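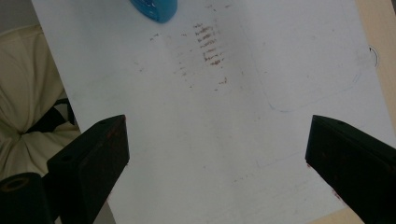
Stain season is upon us again at the Bamville newsletter, and the postbag is full of it. Lovisa Viklund wants to know why her whiteboard has gone the colour of weak tea, and Cecilia Kyei has a tabletop she would rather not discuss. My own advice is to look at the edges of the mess before you go at the middle. A patch of reddish-brown streaks is easy enough to spot on a white surface, but the pale specks that trail away below it are the ones you'll find with your sleeve. Start out there, with a barely damp cloth, and work inwards. Going the other way gives you a bigger stain and a pinker cloth.

Zuweira Ayaaba swears by folding the cloth in four and turning to a clean face after every pass. I used to think this was fussy. Then I did the kitchen side with one heroic, unturned rag and spent 55 minutes moving the same smear from left to right.

A word on sprays. Aba Dogbe has written in praise of warm water and a drop of washing-up liquid, left for three minutes before wiping. Amparo Valderrama has written, at much greater length, in praise of shouting at whoever did it. We tried both. Water and soap got the vote, though the shouting was more popular with the under-tens.

Please don't reach for the scouring pad. It will take the mark off and most of the shine with it, and you'll be left with a dull patch that collects every stain from now until January. Dry with something that doesn't shed.

Next issue: grout. Letters on the subject are welcome, but Amparo, one page this time.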